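Walking the paths, part four

Saturday, May 20, 2023

It has been a slow couple of months on here. I had a bad knee in February and then work got busy, and I let the blog slide. I am walking again and there is a fair bit to catch up on, so this one is long.

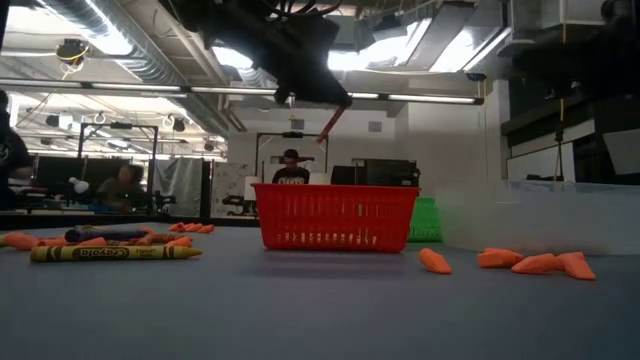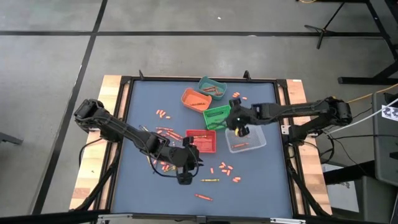
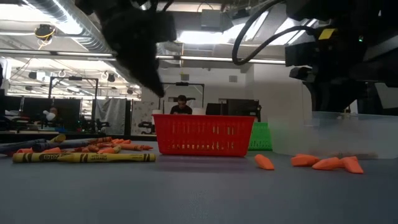

When I started walking all the public footpaths around Stonar I had no proper way of keeping track of which ones I had done. I used to come home, look at the map, and try to remember whether I had turned left at the barn or gone on to the road. For the first year I marked them in biro, and the biro went through the paper at the folds and was useless on the green bits where the woods are. I have since moved to wax crayon. Yellow ones like the two at the front of the pile in the last picture are the best colour for it, as you can still read the print through them, and orange is good for anything I want to go back to. I tried navy blue once and lost the whole of Church Lane underneath it.

The district has 179 numbered paths on the list I am working from. Some are a few yards long and join a lane to another lane. One goes across five farms and takes most of a morning. I count a path as done when I have walked it end to end, in either direction, and I don't count it if I have had to leave it to get round something. That rule has cost me a lot of second visits. Path 41 has taken four goes. The first time there were bullocks against the stile, the second time the bridge was shut, the third time I was on the wrong side of the hedge for half a mile and only found out when I got to the road.

The last few weeks have been the northern side, from the Tradham road up to the ridge. I had been putting it off. The buses are poor and it is all up and down. The ridge path climbs 1,070 feet if you take it from the ford, which doesn't sound much until you have done it in boots with clay stuck to them. I did it on a Thursday with Aniela Wilczyńska, who is faster than me and was good about it. We left the car at the village hall and went up by the old quarry, along the top, and down through the beech wood. There was a lot of wild garlic, mostly gone over. We saw one other person all day, a man with a spaniel who told us that the stile at the bottom had been replaced. It hadn't. He may have meant a different stile.

A few notes on that side for anyone who wants to walk it.

The path behind the reservoir is shown on the map as going straight across the field. On the ground it goes round the edge. There is a waymark on the gatepost but it has turned on its nail and points at the sky. Keep the fence on your right and you come out at the correct gate.

The ford is fine in dry weather. There is a footbridge a short way upstream with a loose board at the far end.

There is nowhere to get a cup of tea between the village hall and Tradham. The pub opens at twelve, closes at half past two, and does not open at all on Mondays.

The beech wood has a lot of paths in it that aren't rights of way. They are well used and nobody seems to mind, but if you are being strict about it, as I am, you need to take the left fork after the fallen tree and not the wider one that goes down to the stream. I took the wider one and had to climb back up.

On reporting problems: I used to send in every broken stile and missing sign. I had a long exchange last year about one fingerpost. Houda El Fassi, who walks the paths at the coast end and has done this for far longer than I have, told me to save mine up and send them in one go, with grid references, in path order. I did that in March and had a reply in nine days. Two of the stiles have been mended already and the sign at the crossroads is back up. So that is my advice too.

On maps: I now have two copies of the same sheet. One goes out with me and gets wet and torn. The other stays at home on the back of the study door and is the one I colour in. I do it the same evening. If I leave it until the weekend I get it wrong, and I once coloured in a path I had only looked at over a gate. Wax doesn't come off a paper map. I scraped at it with a kitchen knife and made a hole, and there is now a patch of sticky tape over the top of Mill Farm.

Somebody asked in the comments last time why I don't use an app. I have used one. It was fine, and it told me how far I had gone and how fast, which I didn't much want to know. The battery in my phone is old and doesn't like the cold. Chin-lung Chu uses one for all his walks and sends me the routes, and I copy them on to the door map by hand, which he thinks is very funny. He has just finished the canal paths and is going to start on the ones by the airfield.

Boots. I have had to give up on the brown ones. They had been resoled once and the man at the shop said he wouldn't do it again. The new pair are half a size bigger and I have been wearing them round the house and to the post box. They are all right on the flat. I haven't tried them down a steep hill yet, and that is where I had trouble with the last pair, so I am keeping the receipt.

The knee is better. I was given some exercises to do on the bottom stair and I do them when the kettle is on. Going down is still worse than going up. I have bought one walking pole and feel a bit silly with it, but it was useful at the ford and for holding down nettles. They are already waist high along the railway path, and I should have done that one in April.

Next are the paths between the railway and the river. Most of them are short and I can do them from home without the car. After that there is a gap in the middle of the map where the estate is, with four paths that all meet at the same gate. Deividas Lūse went through there at Easter and said the gate was chained, with a step over the wall beside it. I will go and look, probably on a weekday evening now that it is light until nine.

I have also been asked for the list of paths with my notes against each one. It is in a school exercise book at the moment and my writing is not good. I will type it up when the weather is bad.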